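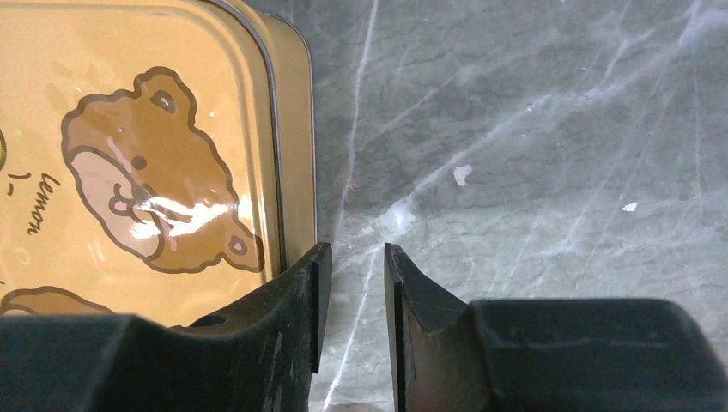
Tin with the bear-like figure on the lid, on gray marble.

12/6/24

Live sound notes, Brondgate, two bands. Load-in was late, so line check only for the opener and a proper check for Berge.

Opener: banjo, two guitars, upright bass, drums, one vocal. Banjo pickup fed back at the usual spot in the low mids. Cut it narrow on the channel and left the wedges alone. Better than what I did at Trenance in April, where I pulled it out of the whole monitor mix and the singer couldn't hear himself. Bass DI fine. Brushes on the first 2 songs, so the overheads came up and then had to come back down in a hurry.

Berge: seven on stage, including fiddle and pedal steel. Ran out of good stands. Steel amp is aimed straight at the drum mics and nothing at the desk fixes that. Turned it in toward the player before doors and the snare cleaned up right away. Try that first next time.

Room: empty at check it rings badly off the back wall. With people in, the top end went dull by the third song and I put back what I had taken out. Don't EQ that room empty.

Level at the desk sat nearly 76 dB between songs from crowd noise alone. Quiet numbers got lost. The waltz with no drums was hard to hear past the bar.

Multitrack: recorded both sets. Take 1729 is the slow one with the steel intro, good all the way through. Fiddle clips twice in the closer, preamp too hot, my fault.

To do:
New cable for wedge 3, crackles when moved
Re-label the stage box, tape is coming off
Rough mix of 1729 before Wumiddale
Ask if Wumiddale has its own steel stand and more short booms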